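The **Grallard Open Day** is a public demonstration of two-armed tabletop robots, held once a year at the Grallard workshop building in Drukari. It is run by Ullex, a small engineering firm that rents the ground floor. The article below covers the 2019 edition, held on September 6, 2019, unless another year is given.

The main demonstration used a pair of white arms mounted at a wooden table, with a clear plastic container of mixed small items between them.

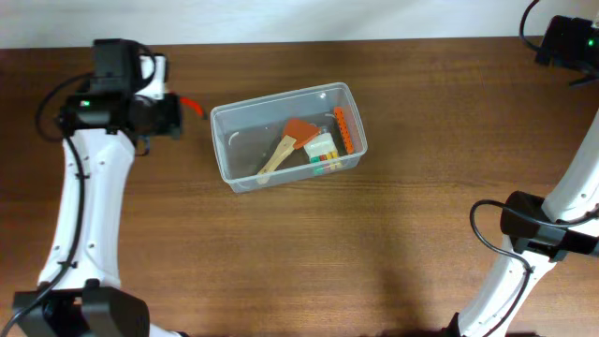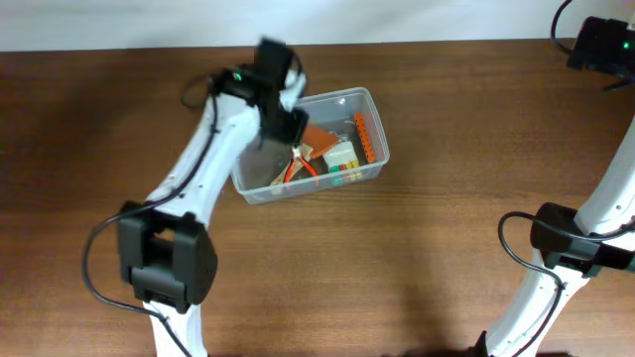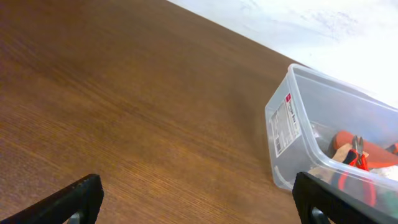
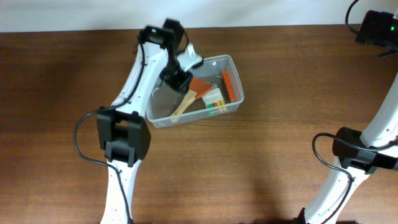 ## Background

Ullex began showing its arms to the public after moving to Drukari from the nearby town of Hứa. The first event was a one-evening affair in February, with no advance notice beyond a sign on the door. It was later moved to September so that local schools could attend.

The 2019 edition drew 959 visitors, the highest figure up to that time. The building has a limit of 90 people on the ground floor, and entry was by timed ticket. Tickets were free.

## Demonstration

Each session was built around handling objects in an open container. The items differed in shape, and they included red-handled pliers and a long orange piece. Visitors stood behind a rope on the far side of the room and could follow the work on two screens. One screen carried the view from above the table and the other the view from a wrist camera.

Sessions were kept short. An operator gave a spoken introduction, the arms were run, and questions were taken while the table was set up again. The choice of items changed between sessions, and the container was put down by hand without being lined up with the table. Ullex stated in its program notes that it wanted the public to see ordinary attempts, including failed ones, and no attempt was restarted for the audience.

Thin and flat items led to the most questions. Operators explained that something lying close to a container wall leaves little room for a gripper finger, and that clear plastic can be hard for a camera to read.

## Other activities

A second room held a workbench with spare arm links, motor housings and cables, which visitors were allowed to pick up. Children could steer a single practice arm with a hand controller. The line for this was the longest of the day, and the closing time was pushed back by an hour.

A printed guide to the event was produced in a run of 2,000 copies. It contained a floor plan, a short history of the workshop and a list of common terms. Leftover copies were given to the library in Hứa.

## Reception

Comments left in the guest book were mostly favorable. The most frequent complaint was the noise in the main room, which made the spoken introductions hard to follow from the back. Several visitors also asked for more seating.

For the following edition, Ullex planned to add 2 benches and a microphone, and to move the practice arm into the main room.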